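Does Cracking Your Knuckles Really Hurt Your Hands?

Somebody has probably told you to stop cracking your knuckles. They may have said you will get big knobby fingers, or a disease called arthritis that makes joints sore and stiff. Grown-ups say it as if everyone knows it. But how do they know? Ask them. Most will say they heard it from another grown-up.

First, the noise. A joint is a place where two bones meet. Inside a knuckle there is a slippery liquid that helps the bones slide. When you pull or bend the finger far enough, the space in the joint gets bigger and a gas bubble forms in the liquid. Many scientists think the bubble forming makes the pop. Others think the pop comes when a bubble partly collapses. They have argued over it for years, so be careful with any book that sounds too sure.

Now, the scary part. Doctors have compared people who crack their knuckles with people who don't, and they have not found more arthritis in the crackers. Does that prove it is harmless for everybody? No. Some of those studies were small. But if a person says cracking ruins your hands, it is fair to ask for the proof.

Watch out for big numbers, too. A class at Stuststead School wrote down every crack they heard for 7 days and got 2,888. It sounds like a lot! It tells you they were noisy. It tells you nothing about whether their hands were hurt.

And what about ads? If a cream says it will "fix" popping knuckles, ask what was broken. A pop with no pain usually needs no fixing. A joint that hurts, swells up or won't move is different. Tell an adult and let a doctor look at it.

Try this: crack one knuckle, then try the same one again right away. Most people have to wait a while before it will pop again. Time it. Does your friend's knuckle take as long as yours? Don't yank hard, and never pull on anyone else's fingers.
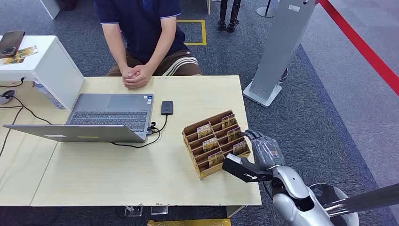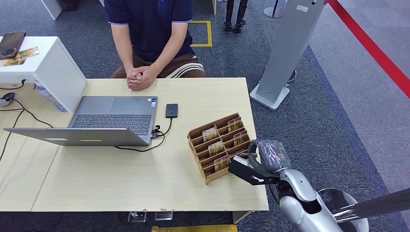 Hands clasped at a table, with a laptop open nearby. Can you find the knuckles?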